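We use cookies to remember your settings and see which tips get read most. By carrying on you agree to this. Accept | Manage

Dust, rings and sticky spots: keeping a wood table nice

I get asked more about tables than anything else on this page, so I'm putting all my table stuff in one place. None of it is fancy. Most of it I picked up from my neighbor Eusebio Carretero, who refinished furniture for years and still winces when I set a mug down.

Start with the everyday wipe. A cloth wrung out so hard it barely feels damp, then a dry one right behind it, going with the grain. I used to spray cleaner straight on the wood and wonder why I had streaks (and a cloudy patch by my chair that took me all of August to get rid of!). Spray the cloth, never the table.

White rings are usually moisture sitting in the finish. Lay a clean cotton dishcloth over the ring and go over it with a warm iron, no steam, a few seconds at a time, lifting to peek. Try it on a hidden corner first. Dark rings are another story – the water has gone down into the wood, and you're probably looking at sanding.
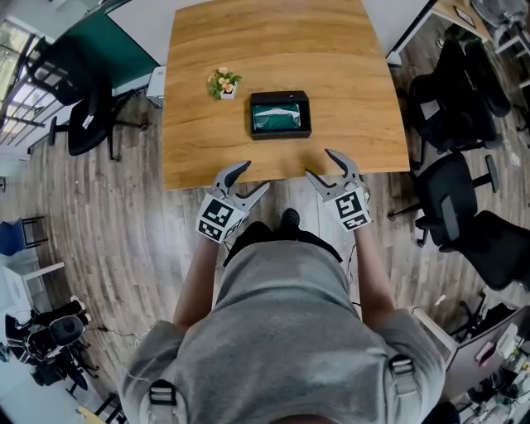

Light oak-grained table with a small potted plant and a folded green cloth on a tray.

Trays are my favorite lazy trick. Anything that drips, sheds or wanders goes on one, and then you lift one thing to wipe instead of 12. Stick felt dots under the corners and check them now and then, because grit gets stuck in the felt and turns it into sandpaper.

Fake plants need a cleaning too, and I forget mine for months. A soft makeup brush gets the dust out of the petals, or a hair dryer on cool if you can do it outside. Real ones want a saucer, and a cork mat under the saucer if the pot is plain clay.

For sticky spots from tape or price labels, rub in a little cooking oil, leave it ten minutes, then wipe with a drop of dish soap on a damp cloth. Candle wax comes up best cold – hold a bag of ice on it, then nudge it off with an old plastic card.

Next time I'll get into chair legs, and what to do about the wobbly ones.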